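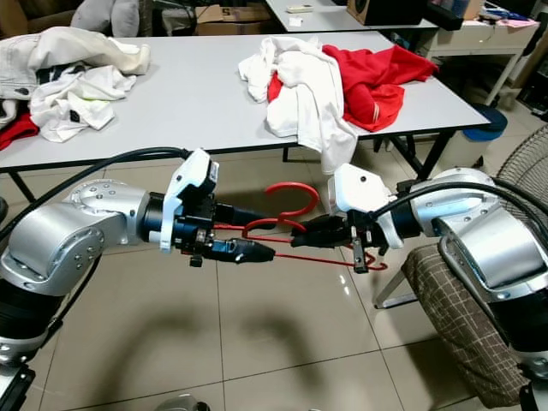
Breeding shed walk-through, Sun 16 January

I do this list at Okoro every year before the mares start coming in, and again in April when we're busy enough to get sloppy. I'm posting my comments along with the ticks this time, as a few of you asked how I mark things. OK means OK today. FIX means before the first mare. WATCH means I'll look again in April.

1. Footing, breeding area: OK
Rubber mats are flat and the seams are tight. I scuffed along every edge with my boot and only tripped once (my own lace). Sweep under the drain lip, please, there's old shavings packed in there.

2. Teasing wall: FIX
Padding has come away at the bottom corner on the stallion side and there's a staple showing. It's small, but so is the stuff that opens up a knee. Pull the staple, glue the pad, then run your bare hand over the whole thing.

3. Stocks: FIX
Rear gate latch is stiff. I could open it with both hands, and that isn't good enough when a mare decides to sit down. The front quick-release is lovely, I wish they were all like that! Butt bar padding OK.

4. Phantom: WATCH
Cover is worn on the left where Gemiretti hangs on with his teeth. No holes yet. Bolts all tight, height pin seated. We have one spare cover, so somebody order another.

5. Helmets and vests: FIX
We have 3 helmets and one has a crack near the harness. I've cut the straps so it can't sneak back onto the hook. Everyone in the shed wears one, and yes, that includes "just holding the mare for a second."

6. Lead shanks and twitches: OK
Chains clean, snaps close by themselves. I threw out the frayed cotton lead that I threw out last year too. Who keeps rescuing it?

7. Water heater and wash area: OK
Hot water at the tap in 90 seconds, a big improvement. Hose is off the floor. Ground fault outlet tripped and reset when I tested it.

8. Lab corner: WATCH
Incubator is holding temperature and the log is filled in. Extender is in date except for one packet at the back, now in the trash. Sharps box is nearly full, so swap it this week and don't push things down to make room!!

9. Exits and lights: FIX
Two tubes out over the side door. Aisle to the parking lot was blocked by a wheelbarrow, and I moved it, and when I came back there was a different wheelbarrow. Keep it clear.

10. Fire extinguishers: OK
Needle in the green on both. Tags signed.

11. Stallion paddock fence, shed side: WATCH
I walked all 26 posts. One wobbles but the rails are sound. Charger is on and clicking.

12. Phone list by the door: FIX
Still has the old vet's number on it. I've written the new one in marker, but it needs a clean print.

Repairs go on the whiteboard, with your initials when they're done. I'll recheck the latch and the staple myself before anything gets led in.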